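Subject: Re: Gedetti single-barrel, worth the drive?

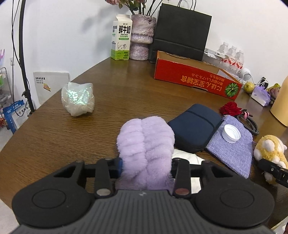
On the allocation thread from earlier in January, the original post said:

> Gedetti is releasing 693 bottles from one barrel, no chill filtering,
> at $100 each. The shop in Planovbridge says they'll be gone by noon.
> Best rye I've had in years. Get in line early.

I don't buy it, and I mean the arithmetic before I get to the taste. A standard 53 gallon barrel filled to the top, with zero loss, gives you 267 bottles or so. Nobody gets 693 out of one barrel that's sat in a rickhouse long enough to be worth drinking. Either they cut it with a lot of water, or "single barrel" means a few barrels dumped in one tank. The back label doesn't say which. I emailed to ask and got a coupon code.

Ralten pulled the same thing with Batch 711. Lovely wax, nice story about the grandfather's still, and the whiskey tasted like every other young rye bought in bulk.

As for "gone by noon," I've heard that from the Planovbridge shop before. I went in at 4 p.m. last time and they had 17 left on the shelf behind the register.

If somebody has a bottle open, I'll gladly try it blind next to the Khoo, at less than half the price. Pour both in plain glasses and don't tell me which is which. I could be wrong about the taste. I'm not wrong about the barrel.

Does anyone know the entry proof?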